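Chapter 5
Folding and Storing Garments

In this chapter you will learn:
how to choose and prepare a surface for folding
how to lay out a T-shirt before the first fold
the terms used for the parts of a folded garment
how folded stock is stacked, boxed and counted

Key terms: body, hem, neckline, shoulder line, face, stack, lay-out

5.1 Why folding is taught

Most people learn to fold clothes at home by copying someone else. The results are good enough for a drawer. In a laundry, a shop or a hospital linen room they are often not good enough, because the garments have to fit a shelf of fixed depth and the next person has to be able to find the right size without pulling the pile apart.

Gianni and Loredana Messina ran the laundry at Pakance for many years before they began to train staff. New starters there spent their first morning on T-shirts alone. A T-shirt has no buttons, no collar to press and no lining, and the cloth stretches if it is handled badly. A trainee who can fold one flat and square can usually manage a pillowcase, a vest or a tunic with little further help.

The method in this chapter is the one used at Pakance, with small changes suggested by Ludivine Lecomte, who teaches garment care at the Irkach workshop. Shirts with collars are left to Chapter 6.

5.2 The folding table

A folding table should be large enough to take the whole garment with the sleeves spread. It should also leave room at one side for the finished stack. If the shirt hangs over the edge, its own weight pulls the cloth and the fold will not be square.

The top may be hard or soft. Cloth slides easily on a hard top, which is helpful when turning a garment over. A soft top grips a little and keeps the shoulder line where you put it. Soft tops mark sooner and need wiping or brushing more often. Pale tops show lint and loose threads, and many workshops prefer them for that reason.

Height matters more than most beginners expect. Stand with your arms relaxed and bend your elbows. Your hands should meet the table without your back bending. Trainees who fold at a low table for a whole shift complain of sore shoulders — usually by the second day.

Keep the floor beside the table clear on the side where you walk. Stools and chairs should be placed where they can be reached but not tripped over. Turn fans away from the work, as moving air lifts a light sleeve just as it is being laid down.

5.3 Laying out

Laying out means putting the garment on the table, smoothing it and checking it before any fold is made. It takes longer than the folding itself.

1. Check that the shirt is fully dry. Feel the seams under the arms and the band at the neck, as these dry last.
2. Place the shirt on the table with the neckline away from you and the hem towards you.
3. Take hold of both shoulders and draw them gently apart until the shoulder line is straight.
4. Spread each sleeve outwards.
5. Smooth the body from the middle towards the side seams with a flat hand. Do not drag the cloth down towards the hem.
6. Look for stains, holes and loose stitching. Put faulty garments aside.

Ornella Vitale, who supervised the packing room at Valentini, asked her staff to stop after step 3 and look at the neckline. If it sits to one side, the shirt is twisted, and smoothing the body will only press the twist in.

5.4 Stacks and boxes

A stack at Pakance holds 30 shirts of one size. Taller stacks lean, and the lower shirts take a crease that does not drop out in wear. Each stack is turned once, halfway up, so that the thicker neck edges do not all lie on the same side.

Cardboard boxes are suitable for short storage in a dry room. Keep them off damp walls and store empty ones flat. Write the size on the end of the box as well as the lid.

Before going on to 5.5, look again at the lay-out steps and decide which of them have still to be done to a shirt lying like the one in Figure 5.1.

Figure 5.1 A T-shirt on the folding table, before smoothing
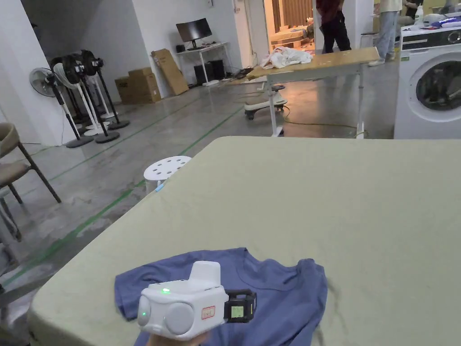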